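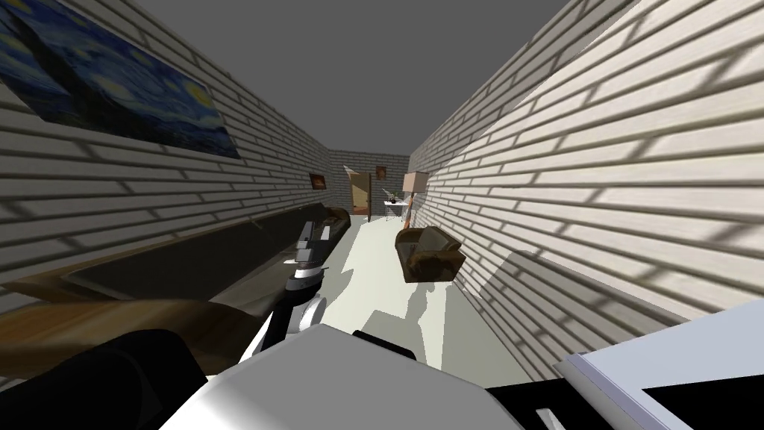

Venckus is a motion planning and perception stack for two-armed mobile robots. It is maintained by a small software group at Plondov, and most of its development happens in simulation before any code reaches a physical machine. The group's lead developer agreed to talk about the current release, the test setup and the parts that still cause trouble. The developer asked to be quoted by role only.

The conversation started with the corridor test, which the group runs on every merge to the main branch. The task is to drive down a narrow furnished hallway, keep both arms clear of the walls and furniture, and reach a goal pose near the door at the far end. There are 804 variants, generated by changing the start pose, the lighting, the wall pictures and the placement of the furniture.

"A hallway is a bad place for a planner," the developer said. "In an open room, a sloppy path costs you a few seconds. In a hallway with a sofa on one side and a chest on the other, it costs you a collision. We wanted a test where the margins were small everywhere."

The base and the arms are planned separately and then reconciled. The base planner works on a flat cost map and treats the robot as a footprint that changes with arm posture. The arm planner then checks the path against a full three-dimensional model of the robot. If the check fails, it can ask for a new posture or send the base path back.

"People ask why we don't plan everything at once," the developer said. "We did that until December. It worked, but the planning time had a long tail. The median was fine. The worst cases were over the limit, and the controller would sit there holding position until the planner timed out. With the split version, the worst case in the corridor set is 190 milliseconds. We give up a little path quality for that."

The handoff between the two planners is managed by a component called Cudard, which started as a logging tool. It recorded every request and reply so that failed runs could be replayed. The group later found that most of the retry logic depended on the same records, and moved it there. Cudard now decides how many times a path may bounce between planners before the run is marked as failed. The default is 19.

"That number has no theory behind it," the developer said. "We plotted retries against success and the curve was flat after that point."

Perception takes up more of the group's time than planning. The simulated camera is mounted on the robot, so the arms are often in view, and the depth filter has to remove them before the obstacle map is updated. The filter uses joint angles to predict where each link should appear, then masks those pixels with a margin.

"The mask is easy when the joint angles and the image have the same timestamp," the developer said. "When they differ, the arm leaves a ghost in the map. The base planner sees an obstacle right in front of the robot and refuses to move. We spent a whole release on timestamps. If you read the change log, it looks like we did nothing."

Shadows were a second problem. The renderer casts hard shadows from the arms and furniture, and an early version of the floor segmentation reported the darker patches as objects. The same network had trouble with bands of shade across the brick walls. The group retrained it with randomized light directions and stopped using color as the only cue near the floor.

Camera tilt was added to the test set for a different reason. The old code assumed a level horizon when it fitted the wall planes. On a level camera the assumption held and was never noticed. Once the tests included roll, the fit failed in 42 variants, all of them traced to one function.

"It was four lines," the developer said. "Someone had taken the up vector from the image and not from the transform tree. I think it was me."

Asked how well simulated results carry over, the developer was cautious. The group has access to a test hall at Stukmont, where selected builds are run on hardware. Planning results match closely. Perception results do not, mainly in depth noise on dark upholstery and glossy surfaces.

"The simulator gives you clean depth on a black couch," the developer said. "A real sensor may give you nothing there. We inject dropouts now, but the pattern is wrong. Real dropouts come in patches and they move with the viewing angle. Ours are closer to static."

The next release will replace the dropout model and change how postures are cached between requests. Support for moving obstacles has been postponed again. The interfaces are in place, but the cost map update is too slow to use them.

"I would call it a static planner that replans often," the developer said. "The documentation says the same thing, on the first page."

Version notes and the corridor configuration files are included with the source package. This interview was published 2020-03-05.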